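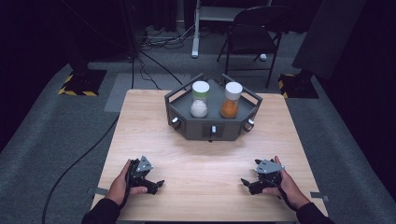 # Trarero: two-handed jar and tray demonstrations

Trarero is a set of human demonstrations for training two-arm manipulation policies. A person wearing a head camera works at a table with a hand-held gripper in each hand. Each gripper carries its own camera. The task family is small: two clear jars, one hexagonal tray with raised sides, one table.

The set was collected by Pastumach and is kept by the Halim data group. Send questions about the recordings to Siham Lahlou. Send questions about the loader to Afiq Hartono.

## Summary

| Item | Value |
|---|---|
| Episodes, total | 3397 |
| Episodes, recommended training split | 3000 |
| Episodes held out | 397 |
| Grippers per episode | 2 |
| Camera streams per episode | 3 (head, left gripper, right gripper) |
| Robot arm data | none |
| Audio | none |
| Release | 2 |

## What an episode contains

An episode is one attempt at one instruction, from the start cue to the stop cue. The operator holds both grippers low over the table in front of the tray, waits for the cue, does the task, and returns to the near side of the table. The stop cue is given by the operator with a foot switch.

Instructions come from a fixed list. Operators did not write their own wording. The list is in `instructions.txt` and covers:

- moving one jar from the tray to the table
- moving both jars out, in a stated order
- swapping the two jars inside the tray
- returning a jar to the tray
- shifting the whole tray with both grippers

The jar with white contents has a green band on its lid. The jar with orange-brown contents has a plain white lid. Instructions name a jar by its contents or by its lid, never by left or right, so that the wording stays valid after a swap. Lids stay on in all episodes. Opening, pouring and scooping are outside this release.

## Streams

`head/` holds the view from the operator's head. It moves with the operator. No correction has been applied, and the tray does not sit at the same place in the image from one episode to the next. Use the pose track if you need a fixed frame of reference.

`grip_l/` and `grip_r/` hold the gripper views. The finger tips are visible at the sides of these views in normal use. We do not mask them. A policy trained on masked fingers did worse at closing on the jars in our tests, and Simin Nikzad recommends leaving them in.

`pose.parquet` holds one row per tick for each tracked body: head, left gripper, right gripper. Columns are position in meters, rotation as a quaternion (w first), and a tracking quality flag. The triangular plate on top of each gripper is the tracked body. The offset from the plate to the midpoint between the finger tips is in `calib.json`, under `plate_to_tip`. Apply it before computing actions.

`width.parquet` holds the opening between the fingers of each gripper, scaled so that 0 is closed and 1 is fully open.

All streams share one clock. Timestamps are in nanoseconds from the start cue. Samples before the cue have been dropped.

## Calibration and zero check

Every block of episodes opens with a zero check. The operator opens both grippers over bare wood, holds still, closes them, and opens them again. These segments are stored under `checks/` with the same layout as an episode and the instruction field left blank. They are not counted in the total of 3397.

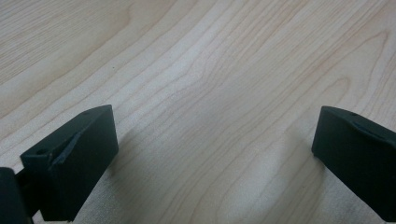

The check is used for two things. First, it fixes the open and closed readings for that block, which set the scale in `width.parquet`. Second, it gives a clean view of the fingers against the table, from which we confirm that the finger blocks have not shifted on their mounts. If the tip position in the image differs from the reference by more than the limit in `calib.json`, the block is marked `finger_shift: true`.

Blocks marked this way are kept. Their width values are still good. Their `plate_to_tip` offset is less reliable, and the loader skips them unless you pass `allow_shift=True`.

Wood grain causes a known fault here. The tabletop has strong curved grain lines, and an early version of the tip finder sometimes locked on to a grain line in place of the finger edge. Harsh Prajapati replaced it in release 2 with a version that compares against a stored outline of the finger. Check results from release 1 should not be mixed with those from release 2.

## Collection procedure

1. Set the tray on the far half of the table. Do not mark its position.
2. Place the jars in the tray according to the layout card.
3. Start all three streams and confirm that the tick counter is rising on each.
4. Run the zero check.
5. Read the instruction aloud. Begin on the cue.
6. On completion or failure, return to the start posture and press the switch.
7. Label the outcome before moving to the next card.

Layout cards are drawn at random within a block. Each card gives the jar order, the distance between jars (near, middle, far) and the tray angle. Operators match the card by eye. The small errors that result are wanted.

Operators wore dark sleeves. Lighting was even and was not varied. Do not expect a policy trained on this set alone to cope with strong side light.

## Outcome labels

| Label | Meaning |
|---|---|
| `ok` | Instruction completed, no drop |
| `ok_slow` | Completed, with one or more regrasps |
| `partial` | One of two required moves completed |
| `drop` | A jar left the fingers before placement |
| `void` | Wrong instruction followed, or a stream lost |

`void` episodes were removed before release. All other labels are present. The recommended training split keeps `ok` and `ok_slow` only. The held-out part has every label and is meant for testing outcome classifiers as well as policies.

Suryani Khoo relabeled 1000 episodes without seeing the operator's label. Where the two disagreed, her label was kept and the original was moved to `label_operator`. Most of the changes were between `ok` and `ok_slow`. The remaining episodes have only the operator's label, and users who depend on that distinction should treat it as soft.
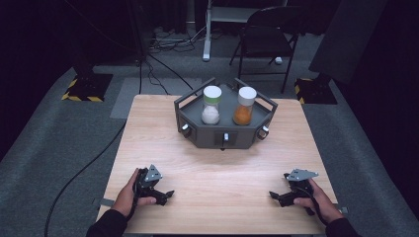

*Halim Data Notes, no. 2, p. 4*

## Layout variation

Jar spacing and tray angle are not independent. At the largest tray angles, the far spacing puts one jar too near the wall for the left gripper to get its fingers around it, so those cards were pulled from the deck in the first block. The loader reports the cell counts with:

```
trarero stats --by spacing,angle
```

Background is close to constant. The table stands on gray floor covering with cables, stands and a folding chair behind it. These objects show up in most head frames. A model can use them as landmarks, and ours did: crops that removed everything beyond the far table edge lowered the success rate on the original table and raised it on a second one. If you plan to deploy elsewhere, crop or augment.

## Loading

```
pip install zilo-tools
zilo fetch trarero --release 2
```

```python
from zilo import open_set

ds = open_set("trarero", split="train")
ep = ds[0]
print(ep.instruction, ep.label)
act = ep.actions(frame="tip", horizon=16)
```

`frame="tip"` gives relative motion of the finger midpoint. `frame="plate"` gives the raw tracked motion. The default is `tip`.

## Known problems

- Tracking quality falls when one gripper passes behind the other. Rows with `quality < 2` are interpolated in the loader and left untouched on disk.
- Clear jar walls give poor results with depth estimators. No depth is supplied.
- The contents of the jars shift during fast moves. No annotation describes this.
- Left-handed operators are few. Which hand moves first is therefore skewed, mostly toward the right.
- Tray-shift episodes are shorter than the rest and are underweighted if you sample by frame. Sample by episode.

## Changes

**Release 2 (November).** New tip finder. Blind relabels added. `void` episodes removed. Quaternion order changed to w first; code written for release 1 will load without error and give wrong rotations.

**Release 1.** First internal copy. Withdrawn.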